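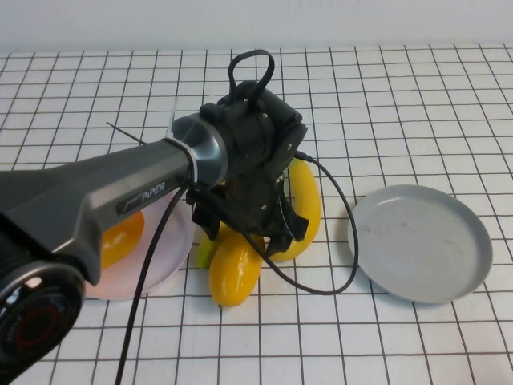

**Gallery / Teaching by hand**

Pictures from the Wustberg bench, posted 26 Nov 2022. Only the one up so far, more when I get a minute. Notes are mine (Themba Ngubane), corrections from Clémence Barbier, who does most of the actual driving and has opinions about my driving.

**1. Bananas, PiPER arm, two plates**

Fingers down over the yellow fruit, pink plate on the left, grey one on the right. The task is called "fruit to plate" in the log. Person on the leader arm moves, the arm on the table copies, everything gets recorded. Then again. And again.

Bananas are the awkward ones. Come at the curve from the wrong side and the fingers slide up it. Clémence goes in from above and slow, then closes. I go in fast and knock things. Her takes are better, fine.

**How we run a take**

- fruit down first, plates second, never in the same spot twice running
- arm back to rest, hands off, start recording
- one pick, one place, open the fingers *fully*, back to rest
- stop. Keep or bin. Decide straight away, don't leave it for later
- if you hesitated for ages halfway through, bin it

A dropped fruit isn't always a bin. If you pick it up again cleanly we keep it and tag it "recover". Those are worth having. Gernov (our recording script, named after nothing) has a key for it now, it's R, not Shift-R. Shift-R deletes the take. Sorry again to everyone who found that out.

**By hand or by remote?**

Both. Started in May with the holding-the-arm method, gravity comp on, just push it where you want it. Lovely for learning what the joints can reach. Less lovely for the camera as your own sleeve ends up in half the takes, and the wrist gets shoved round in ways the motors then don't manage on playback. So the leader arm for anything we mean to train on, by hand for checking a new layout or showing a visitor how it works.

Remote takes a while to get used to. You can't feel the squeeze. Soft fruit you have to judge by eye, and everybody closes too hard to begin with.

**Numbers, for those who asked**

1374 takes kept across all the table tasks. Longest one still in the set is 46 seconds, which is me, and which Clémence wants out. Best run without a bin is 31 in a row, hers obviously. We swap drivers after almost every batch now, wrists get tired and the takes get lazy, you can see it in the traces.

**Cables**

Keep an eye on the loop by the gripper. Before every batch: swing the arm out to the far plate and back, watch the slack, *then* start. If it drags on the table or nudges a plate, stop and sort it. Don't drive round it, the policy will learn to drive round it too.

**Still to do**

- plates swapped left/right, same fruit
- Björklund want a go on the leader arm, need to fix a slot
- write up the tags properly, at the moment "ok", "OK" and "okay" are three diffrent things
- move the old by-hand takes over to Ustia before the disk fills up
- second set of pictures, with the leader arm in them this time so people can see what teh driver is holding

Copies of the take sheet are in the shared folder, under forms. Use the new one with the recover column.

TN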